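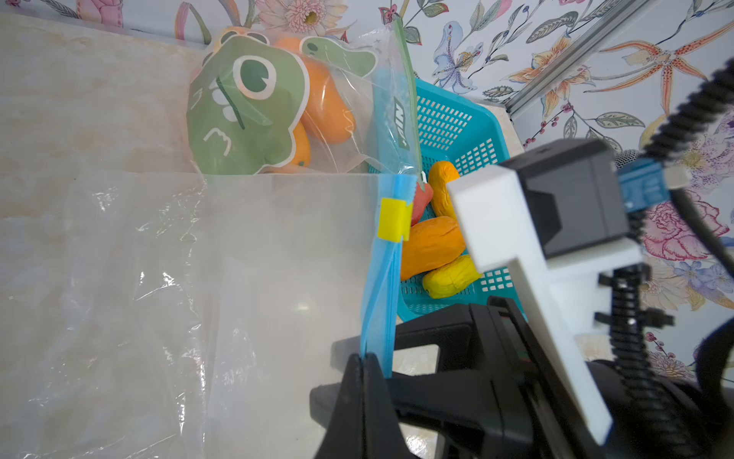 Tuesday, bagging station, Haltano cell

Okay, writing this down while I still remember it, because by tomorrow I'll be telling everybody it was the zipper's fault and it was only partly the zipper's fault.

Plan was to run the two-arm bagging job all morning. Left arm pinches the edge of the zip bag and holds it up, right arm goes to the basket, grabs a piece, drops it in. We've done this plenty. I started with 5 warm-up cycles and they were lovely, so of course I kicked off the long run and went to get coffee.

Came back at 10:20 to the holding arm stopped with an overload fault on the gripper joint. The log has it at cycle 20. Motor housing was hot enough that I took my hand off it pretty quick (don't do that, use the thermometer, I know). The bag was still in the fingers, squeezed hard, with the strip bent out of shape.

Went through the log over lunch. The gripper gets told to close to position 994 and hold. With nothing in the fingers that's fine. With a zipper strip in there it can never quite reach the number, so it just keeps pushing and the current sits up near the limit the whole time. On the blue-strip bags it had been getting away with it. I'd like to swap to the green ones and see if they're any different, but I don't want to change two things at once. 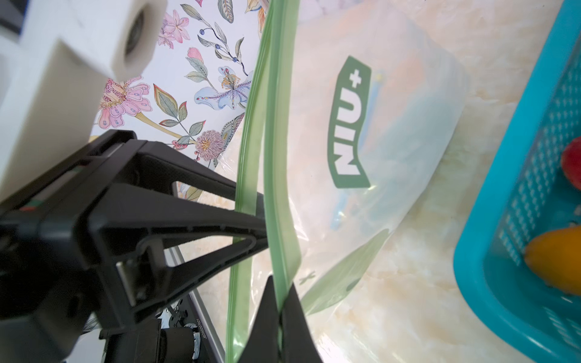 Holding grip on a green-strip bag, both fingers on the zipper.

So yes, I changed two things at once. New hold is close until contact, back off 4 counts, then stay there with the current limit turned way down. Script is in the Brernola folder, the one with the ugly name. I also put in a temperature check before each pick so the arm lets go and parks itself if the motor's getting too warm. Should have been in there from the start!

What really bugs me is the other arm. When the holding side faulted, the picking side had no clue and kept right on going for one more cycle. It reached down into the basket for another piece, with a stopped arm sitting in the way. 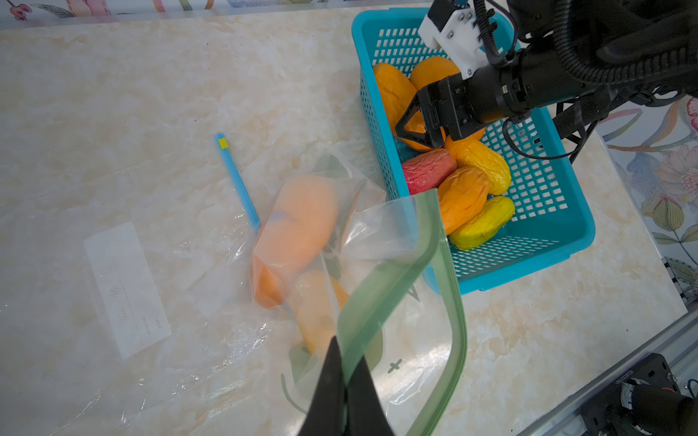 They didn't touch, but I was down the hall and the only thing between them was luck. A fault on one side has to stop both, and right now each controller only listens to its own. I've taped a note on the power switch: no unattended runs until the stops are tied together. That includes me and my coffee.

Still to do: ask Vlachopoulos if they'll sell us just the gripper motor or if we have to buy the whole wrist again. Find out if the Nunville cell has the same close command, since I'm pretty sure they copied ours. Rerun the warm-up cycles with the new hold and log the current this time. And pull the fault wire through to the second controller before anybody starts a long run.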